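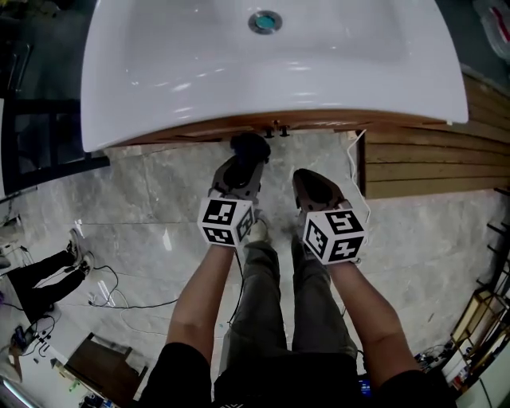

**April, entry 8. Siphon noise and slow drain, washroom at Temwood**

Started at 8 in the morning, before the others came. The complaint is the same as in the winter: the basin empties slowly, and at the end it makes a loud sucking sound, after which there is a smell for one hour or so. Last time we cleaned the trap, wrote "solved" in the notebook, and it came back. I want to do it more slowly this time and write down everything, also the boring parts.

First, the measurement. I closed the drain, filled to the line I marked with a wax pencil, opened, and used the stopwatch from the Prakosport box (the yellow one loses time, please do not use it). Results:

- before any work, first run: 358 seconds
- second run: a little longer, but I was late with the button, so I don't count it
- sucking sound: yes, both runs
- smell after: yes, weak

358 seconds is nearly six minutes for a basin which should be empty in well under one. So there is certainly an obstruction, and the sound may be a separate thing. In the winter we treated them as one problem and I think this was our mistake.

**Trap.** Took off the bottle part, bucket under it. Inside was gray paste, some hair, and a good quantity of the fine clay from the Tan glaze tests. I have asked before that people rinse the glaze brushes in the settling bucket and not in the washroom. I ask again. The clay doesn't look like much when it goes down, but it packs hard in the bend and then the hair holds to it.

Washed the trap in warm water with a bottle brush. The flat washer was deformed on one side, so I changed it for a new one from the drawer. There are now 2 left of this size. Somebody who goes to the store, please buy more, and take the old one with you for comparison, as the sizes printed on the bags are not to be trusted.

After cleaning the trap: 30 seconds. Very good. But the sucking sound was still there, even louder than before, and the smell came back before lunch.

**The sound.** My thinking is like this. When the water goes down fast and fills the whole pipe, it pulls air behind it. If the pipe cannot take this air from a vent, it takes it through the trap, and the trap loses its water. Then there is nothing to stop the smell. A slow drain hides this a little, and a clean one shows it.

To test it I let the basin empty completely, waited until it was quiet, opened the trap again over a dry bowl and looked how much water came out. It was much less than half of what the trap should hold. Then I poured one cup of water slowly into the drain, waited, and opened again: full. So the trap is fine when the flow is small, and it is emptied when the flow is big. I repeated it once more with the same result.

I went also to look at the vent. On the old plan by Skeltavitz there is a vent drawn on this branch, going up behind the wall. I could not find where it comes out on the roof side. Either it was closed when the roof was renewed, or it was never built. The plan has other things which don't exist, for example a second door in the corridor, so I don't give it much weight.

**What I propose**

An air admittance valve on the branch, above the level of the trap. It is not expensive and we don't need to open the wall. Before buying I want to check if the local rules permit it in this position, and measure the free height inside the cabinet. I forgot to bring the long ruler and the short one was not enough.

Until then, after emptying a full basin, please pour one cup of water slowly into the drain. This fills the trap again and keeps the smell away. Don't use the chemical cleaner. It does nothing against clay, and the next person who opens the trap will have it on the hands.

**Open points**

- washers, see above
- wax pencil line is still on the basin, please don't clean it off before I repeat the measurement
- look for the vent from the attic, with a lamp
- bucket with the gray paste is outside by the back step, to be emptied when it has settled. I will do this myself

Later, at 4 in the afternoon: repeated the timing, again 30 seconds. No leak at the new washer, paper under it stayed dry. Sound the same.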